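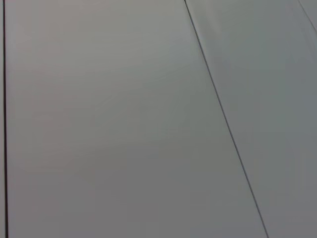

Last year's readers told us we should have mentioned the Russian-length family saga before they signed up, and that a prize jury ought to come with a warning label. Fair enough. Consider yourself warned.

## Readers wanted: the Kudmont First Novel Prize

Narkik Books needs 19 ordinary readers to get through this year's submissions and argue about them. By ordinary we mean people who finish novels on the bus and have opinions by the time they get off. A literature degree won't be held against you.

**What you'd be doing**

- Reading six debut novels between April and August. The longest entry this year is 899 pages and somebody has to get it. We draw names from a hat.
- Writing 200 words on each. "Loved it!!" is two words.
- Coming to three evening meetings at the Clokunen Library, 6:30 p.m. They end when the building closes, whether or not we're done with the unreliable narrator.

**What you'd get**

A flat fee of $600, paid in September, plus the books. We can't send e-books this year, so clear a shelf. There are cookies at the meetings. The coffee is the library's and we take no responsibility for it.

**Who shouldn't apply**

Anyone with a novel in the running, or married to one. Anyone who works for Narkik or for our co-sponsor, Gavrilă Press. People who skip to the last chapter are welcome, but please keep it to yourselves until the meeting.

**How to apply**

Tell us about a book you gave up on and the page where you quit. One paragraph is plenty. Add your name, a phone number, and any genre that makes you break out in hives. Leave it at the Clokunen front desk in an envelope marked "Kudmont readers" by the end of March. We'll call everyone back, including the ones who quit our own titles.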